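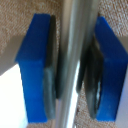
The gripper at the rod, seen from the wrist. Blue fingers, dark rubber pads, carpet behind.

To: home-automation-talk list
Subject: Re: [chores] Can they do the house yet?
Date: 3rd December

> I have read this list since May and I still can't find a straight
> answer. My mother's apartment in Edstead has stairs, a lot of carpet,
> and a walking frame she hates. I don't want a butler. I want a thing
> that picks up what she drops, moves a chair back to the table, and
> maybe runs the vacuum cleaner. I see videos where it all looks easy.
> At work (we make brackets and shelf fittings) we had a salesman who
> told us the arm would "tend the press by itself" in a week. It was
> not a week. So, people who use these machines: which chores are
> possible now, and which are only in the videos?

Dear all,

I try to answer from my own bench, and please forgive my long sentences, I write slowly in English and then I don't want to cut anything.

My setup is the Ultier arm with the two-finger gripper. In the picture you see the part of the work which takes most of my time. There is a round metal rod, upright, and the fingers have to close on it. For a person this is not even a task. For my arm it is three problems together.

First, the rod is round and shiny. The wrist camera is very close, so everything becomes soft, and a bright reflection can look like the side of the rod. When the light comes low from one side, my software likes to choose the bright line and not the metal. I have closed the curtain, I have moved the lamp, and it helps a little. On another day the sun is different and I begin again.

Second, a rod is seldom perfectly straight to the gripper. If it leans a little and the fingers come in square, one pad touches before the other and pushes. With a light rod it simply falls. With a rod that is fixed to something heavy, the arm feels a force it did not expect and stops. I now close slowly until the first contact, then I let the wrist turn a few degrees, then I close again. This sequence took me from "sometimes" to "usually". I would not say more than usually.

Third, the pads. Rubber collects dust from a carpet in a very short time, and a dusty pad slides on smooth metal. I wipe mine with a damp cloth and let them dry before I start. It sounds stupid to put this in a serious message, but it gave me more than the last two software updates.

I keep a log, so here are numbers. In the last series I ran 473 grasps on different household things. The rod was the best of the hard objects, after I made the slow closing. The worst was a folded dish towel, because the arm takes one layer and the rest stays on the floor, and it believes the job is finished. A sock is better than a towel, I don't know why.

Now to the question about the mother.

Picking up dropped things: partly possible. If the object is stiff, not too flat, and there is free space on both sides for the fingers, I would trust it. Keys on a carpet, sometimes. A pill on a carpet, no. A coin, no, please don't even try, I lost 9 evenings on coins.

Moving a chair: I would not do it near an older person. A gripper can hold a chair leg well enough, but the arm does not understand that somebody may be about to sit down. Bickerstaff sells a mobile base which is strong enough to pull, and for me this is exactly the problem with it.

The vacuum cleaner: buy the small round one that drives alone. It is a boring answer but it has worked for years. An arm that pushes a normal vacuum cleaner is possible in a demonstration, and then the cable comes.

Stairs: no. I have no more to say about stairs.

About the shop floor. I think your salesman was not lying completely. A press with the same part in the same position can be served by an arm, and people did this long before any of us had a camera on the wrist. The week he promised is the week after somebody has built the fixture, the guard and the tray where parts lie always the same way. At the Narilier workshop, where I help two mornings, the fixture took 6 weeks and the arm was then ready quite fast. Nobody puts the fixture in the brochure.

So if you ask me "yet", I say: in a shop, yes, if you change the shop for the machine. In a home, only small pieces of the work, and with a person near who can press stop. Your mother will not want to change her apartment for a machine, and I think she is right.

If somebody has a good method for thin flat objects on carpet, without suction, I would like very much to read it. I have tried a thin plate on one finger as a scoop – it catches in the loops. Also I look for a supplier of softer pads that are not so expensive, mine are already worn at the lower end.

With regards from the bench,
a slow writer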